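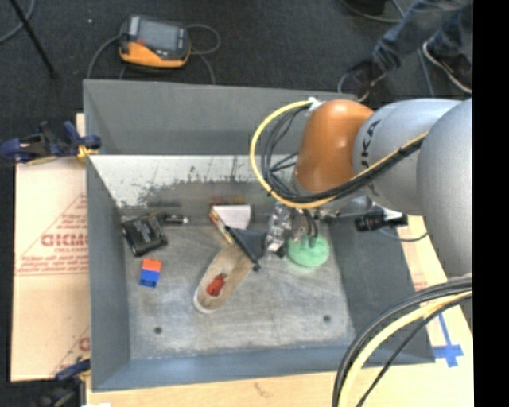 KUKA 로봇 팔과 회색 작업 상자. 그리퍼 아래 녹색 물체가 놓여 있다.

작업셀 안전수칙 개정 안내 (1/25/22 배포)

로봇 셀 쓰시는 분들 필독. 길지만 끝까지 읽어주세요. 지난번 공지 메일로 돌린 초안이랑 다른 부분 있음. 초안은 버리시고 이 글 기준으로 부탁드립니다. 정리는 Dorottya Magyar, 검토는 Reiko Maruyama. 급하게 쓴 거라 문장 거친 건 양해를.

먼저 왜 바꾸는지. 기존 수칙은 Bravum 라인 설치할 때 만든 문서였고, 팔 한 대가 정해진 부품만 집는 상황을 전제로 했습니다. 지금은 다들 상자에 잡다한 물건 넣고 집기 시험을 하죠. 물건도 매번 바뀌고 사람도 자주 들락거립니다. 옛 문서에는 상자 얘기가 한 줄도 없음. 클램프 얘기도 없음. 케이블은 "적절히 정리할 것" 이게 전부. 적절히가 뭔지 사람마다 다르고요.

1. 속도

티칭하고 시운전은 무조건 수동 감속 모드. 상한은 초당 250mm, 기존과 같습니다. 자동 모드 전환은 셀 안에 사람이 없는 걸 눈으로 확인한 다음에. "방금 나갔을걸요" 는 확인 아닙니다. 프로그램을 한 줄이라도 고쳤으면 첫 회는 다시 감속. 좌표 하나만 바꿨다고 건너뛰는 경우가 제일 많았어요.

Kornél Illés 씨 의견으로 한 가지 추가. 상자 안으로 내려가는 구간은 자동 모드에서도 속도 오버라이드 70% 넘기지 말 것. 바닥 근처 접근 높이는 물건을 바꿀 때마다 다시 잡습니다. 납작한 물건 집는다고 손가락을 바닥에 바짝 붙이는 프로그램이 늘었는데, 하한 높이를 코드 안에 숫자로 박아두지 말고 셀 설정 파일에 넣어주세요. 파일 양식은 Noserton 폴더에 있음.

2. 상자 고정

상자는 클램프로 작업대에 고정. 테이프로만 붙여놓는 건 이제 안 됩니다. 테이프는 위치 표시용으로만. 사진에도 오른쪽 아래 나무면에 파란 테이프 십자 표시가 보이죠, 표시는 저렇게 한눈에 들어오게 붙이면 됩니다.

클램프는 교대 시작할 때 손으로 한 번씩 흔들어보고 점검표에 서명. 상자를 조금이라도 옮겼으면 기준점 다시 잡을 것. 팔이 벽을 스친 적이 있으면 자국이 작아도 기록 남겨주세요. 그리퍼 쪽 점검도 같이 해야 합니다, 벽만 보지 말고.

클램프 손잡이가 팔 이동 경로 쪽으로 튀어나오는 배치는 금지. 애매하면 감속으로 한 바퀴 돌려보면 압니다.

3. 케이블

제일 말이 많았던 항목. 팔을 따라 도는 케이블 다발은 모든 관절을 끝까지 돌렸을 때도 당겨지지 않아야 하고, 반대로 너무 늘어져서 상자 모서리에 걸려도 안 됩니다. 사진처럼 주황색 관절 둘레로 고리를 이루는 구성이면 손목 회전 범위를 특히 잘 봐야 함. 손목 카메라 달린 팔은 카메라 선도 따로 확인하고요. 전원선하고 같이 대충 묶어놓고 나중에 영상 끊긴다고 연락 주시는 분들 있는데 먼저 배선부터 봐주세요.

케이블 타이는 단단히 조이지 말고 손가락 하나 들어갈 정도. 피복에 눌린 자국 있으면 사용 중지, Magdolna Major 씨에게 연락. 내선 929.

셀 바깥 바닥에 두는 계측기, 전원장치, 티칭용 장비 전부 해당: 통로에서 떨어진 쪽으로, 선은 말아서. 발에 걸리는 게 로봇 사고보다 훨신 잦습니다.

4. 시험 물품

상자에 넣는 물건은 자유지만 조건이 있습니다.

유리, 칼날, 배터리 든 것 금지. 배터리는 빼고 넣으면 됨
그리퍼 정격 하중 넘는 것 금지. 우리 Clumance 그리퍼 기준 2000g
기름이나 가루 묻은 것 금지
개인 물건 넣지 말 것. 돌려받을 때 상태 보장 못 합니다

장난감 블록, 빈 상자, 컵, 신발 모양 물건 이런 건 다 괜찮아요. 크기랑 재질이 섞여 있는 편이 시험에도 도움이 되고. 다만 넣은 물품은 목록에 적을 것. 나중에 결과 비교할 때 뭐가 들어 있었는지 몰라서 시험을 통째로 버린 팀이 실제로 있었습니다(어느 팀인지는 안 적겠습니다).

물건을 손으로 재배치할 때는 일시정지로는 부족함. 구동 전원 차단하고, 인에이블 상태 확인하고, 그다음에 손. 프로그램이 대기 상태에 있는 것하고 멈춘 것은 다릅니다. 대기 중인 팔은 신호 하나면 움직여요. 이번 개정에서 제일 강조하고 싶은 부분이라 굵게 넣고 싶었는데 뉴스레터 편집기가 안 되네요.

5. 사람 위치

펜스 없는 셀은 바닥에 정지 경계를 표시하고, 자동 운전 중엔 그 안에 서 있지 않습니다. 구경하는 사람도 똑같이 적용. 경계까지의 거리는 팔 최대 도달거리에 정지거리를 더해서 셀마다 따로 계산합니다. 옆 셀 숫자 베끼지 마세요. 팔 기종도 다르고 그리퍼 길이도 다릅니다. 계산서는 Boateng 양식으로, 정지시간은 제조사 자료 값을 쓰고 출처를 같이 적을 것.

비상정지 버튼은 경계 밖에서 손이 닿아야 하고, 그 앞에 골판지나 빈 박스 세워두지 말 것. 신발은 발등 덮는 걸로. 긴 머리, 목걸이형 출입증은 안으로 넣거나 빼두기. 혼자 야간 운전하는 건 감속 모드만 허용입니다.

6. 기록

점검표는 종이 그대로 갑니다. 전산화는 1월 안에는 어렵다고 합니다. 지난 개정 이후 접수된 점검표가 65장인데 서명 빠진 게 꽤 있었어요. 서명 없으면 점검 안 한 걸로 처리합니다. 뒷면 비고란도 써주시면 좋고, "이상 없음" 만 계속 적혀 있으면 저희가 볼 게 없어요.

아차사고도 적어주세요. 부딪힐 뻔한 것, 물건이 상자 밖으로 튄 것, 모드 스위치 잘못 놓고 시작한 것. 이름 안 써도 됩니다. 누가 했는지보다 어느 셀에서 어떤 프로그램으로 그랬는지가 필요합니다.

참고로 상위 규격은 그대로입니다. 산업용 로봇은 ISO 10218, 협동 운전은 ISO/TS 15066 을 같이 보시면 되고, 이번 수칙은 그 아래에서 우리 작업장에 맞춘 내부 규칙이에요. 규격하고 내부 수칙이 다르게 읽히는 데가 있으면 더 엄격한 쪽을 따르고 저한테 알려주세요. 고치겠습니다.

적용은 배포일부터 바로. 기존 셀은 상자 고정이랑 경계 표시부터 먼저 손보시고, 계산서는 준비되는 대로 제출. 새 셀은 계산서 없으면 전원 승인 안 나갑니다.

교육은 Margit Erdős 씨가 팀별로 돌면서 진행. 한 시간 안 걸림. 일정은 팀장 통해 따로 갑니다. 이미 받으신 분도 4번 항목은 새 내용이니까 그 부분만이라도 들어와 주세요.

질문은 내선이나 공용 메일함으로. 복도에서 물어보시면 제가 잊어버림니다.

Dorottya Magyar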